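4. Small Vessels with Holes: The Colander Problem in Household Inventories

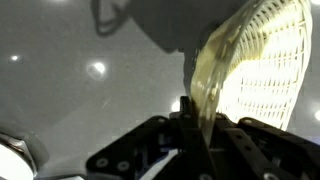
Figure 2. Lattice and rim of a household item, brightly lit.

Household inventories are written by people who would like to go home. The clerk, heir or insurance assessor enters the room, deals with the furniture, and arrives at the kitchen cupboards with failing light and a failing sense of vocation. By then the vocabulary has usually shrunk to four or five nouns, and anything with holes in it is at risk. The item in Figure 2 would have split our coders neatly down the middle: rows of small rectangular openings between thin cream-white ribs say basket to one person and strainer to the next, and the smooth amber-tinted rim settles nothing. We coded such things as "perforated vessel, unresolved", a category we had hoped to keep small and which grew like mint.

The corpus consists of 825 inventories drawn from estate files, removalists' lists and contents claims lodged in the towns of Brarkum and Coden. Between them they yielded 2,542 entries for perforated or openwork vessels. Of these, 548 could not be assigned to a function from the wording alone. "Plastic holey thing" is the most candid of them and, on reflection, among the more useful, as it at least commits to a material. "Basket (for draining?)" is typical of the Coden assessors, who distributed question marks with a generous hand. The Brarkum clerks preferred "sundry".

Two kinds of ambiguity need to be kept apart. The first is lexical: the writer knew perfectly well what the object was for and chose a word that no longer tells us. Older Brarkum estates use "sieve" for anything that lets water out, including a dish rack and, in one regrettable case, a boot tray. The second is functional, and belongs to the household. A vessel bought to rinse lettuce may spend its working life holding pegs, and the inventory records whichever occupation it was caught in. Giannakopoulos has argued (personal communication) that location should decide the matter, so that a strainer in the laundry is a laundry basket. Theodorakopoulos has argued, at greater length, that it shouldn't. We followed Giannakopoulos for the main tables and Theodorakopoulos for the appendix, an arrangement that has pleased neither.

Colour was of little help. Entries naming a colour were more likely to name a function as well, but this seems to reflect the temperament of the writer – people who bother with one adjective tend to bother with another. Translucent plastics fared worst. Clerks who would happily write "blue bucket" fell silent before anything they could partly see through, or fell back on "clear", a word applied in our sample to vessels later described by relatives as yellow, smoky and "sort of tea".

Coding was carried out by Nhàn Bùi and Kosmas Deligiannis working separately, with disagreements referred to Michalis Koutsoukos, whose own kitchen was ruled inadmissible as evidence early in the project. Most disputes concerned handles. An entry such as "basket, no handle" was read by one coder as a colander by elimination and by the other as a damaged basket, and both readings remain defensible. Where the dispute could not be settled after a second pass, the entry was left unresolved and excluded from the estimates of replacement value in Section 5, though it was kept in the counts of vessels per household.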